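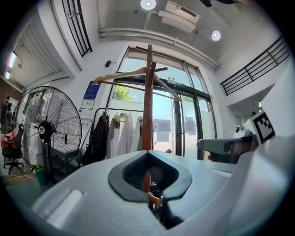

Buy the gripper last, Sharada Shetty told the room, and buy the shelf to keep it on first. The advice drew a laugh at the Fuvville planning evening and has since been adopted as policy.

Home | News | Equipment | Press | Contact

July
By Dinesh Rao, Prulto press desk

Prulto has published its equipment plan for the coming year, and it is shorter than the last one. Handheld gripper units come first, to be used on everyday things such as coat stands, hangers and racks of clothes. Robot arms are on page two, where they will stay until there is money for page two.

The company will buy its units through Balogun in two batches. Each unit is budgeted at 356 dollars, with another 165 set aside for spare parts, a line that did not exist in the previous plan and was missed by Easter. Shipping has been capped at 300 dollars a batch. A further 2,000 dollars is held back for repairs, training and whatever the quote left out.

"We used to plan for the machine in the brochure," said Vignesh Pinto, head of purchasing. "The machine in the brochure never needs a cable."

Prulto also looked at renting from Zusirano. The monthly rate was attractive. The deposit was almost the price of the equipment, and the talks ended politely.

Suppliers wishing to quote for the second batch should write to Ashwin Sundaram at the Fuvville office. Quotes must list chargers, mounts and software fees separately. Those marked "price on request" will be filed, on request.

Last updated: Sunday, 4:40 p.m.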